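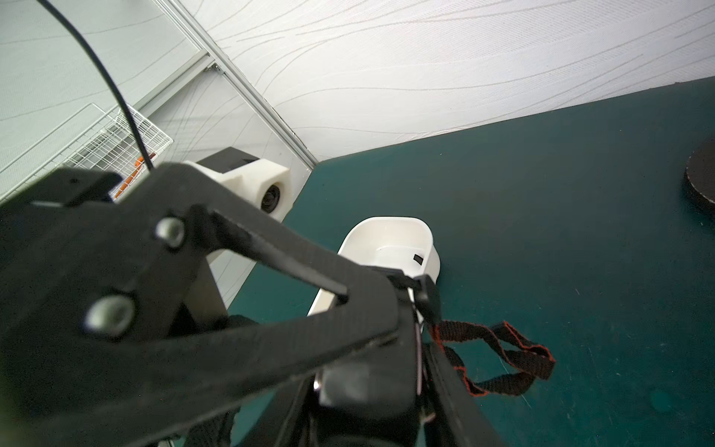 Black strap between the gripper fingers.

April, Nostard test kitchen, 14:20. Dressing trial, batch 19. The buttermilk base was prepared as in batch 18, with 50 g of chopped dill and the garlic reduced by half. Yield was 307 g after straining.

Imke Rothe found it too sharp on romaine but acceptable on shredded cabbage. I agree - the vinegar should come down before anything else is changed.
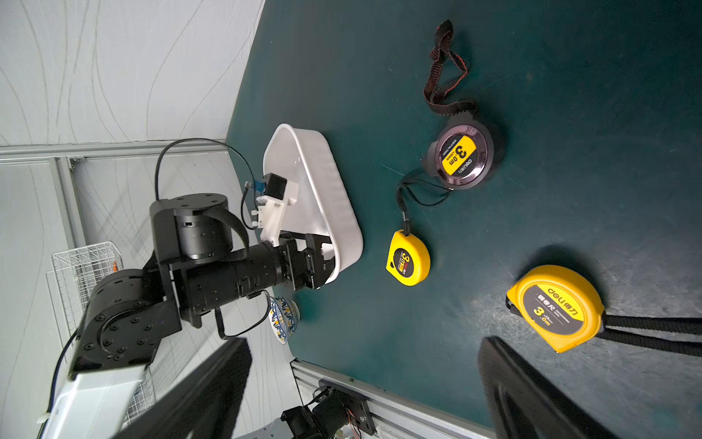
White basin held at the rim, teal work surface.

Batch 20 to use the Harms cider vinegar. Dineo Kruger to confirm whether the Brudell yogurt may replace the sour cream. Samples are on the second shelf, labeled by batch.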